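## Comparing finger sets on the toast task

Mount the Burdale fingers first and run the full set before swapping to the Flindivel pair. Keep the arm speed at 300 mm/s for both – changing it between sets makes the drop counts useless. Start each run with the plate left of the toaster and the jaws open above the table. 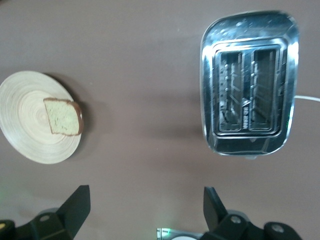
How many runs does each finger set need?

Do 17 per set, and repeat any run where the controller logged a fault.

Re-zero the jaw width after every swap. Set grip force low for bread, then raise it one step at a time until the slice stops slipping. Log the final step in the Krasniqi sheet under the finger name.

Last edited 7/4/21, P. Macapagal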